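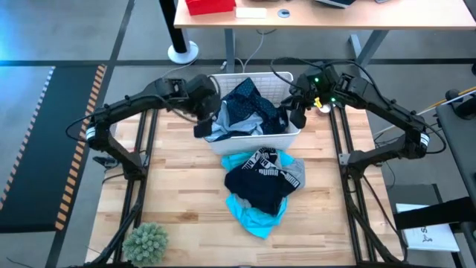 Sizwe Mkhize asked at the last open evening whether a robot that folds shirts is teaching anybody anything, or just making a school look modern. It was a fair question and we didn't have a good answer ready.

About the Pretorius School Robotics Club

We meet on Tuesdays after lessons, in the upper school. Members work on a two-armed bench project called Prutska, which is meant to sort and fold washing. We have read the brochures that promise home helpers within a few years and we don't believe them. Cloth is hard. A sock is hard. Most of our sessions go on getting two grippers to agree about one basket.

What members do learn is how to write down a failure properly. Prutska's log has 991 attempts in it, and 191 are marked as good. We print both figures because other clubs tend to print one.

The club has 22 members from Year 9 upwards and 2 staff. No coding needed to join, though you will be doing some by April. We entered the Sustent Cup last year, came nowhere, and still have doubts about how the judges scored "innovation". We may enter again.

Visitors are welcome on Thu 28 November. Please don't expect a folded shirt.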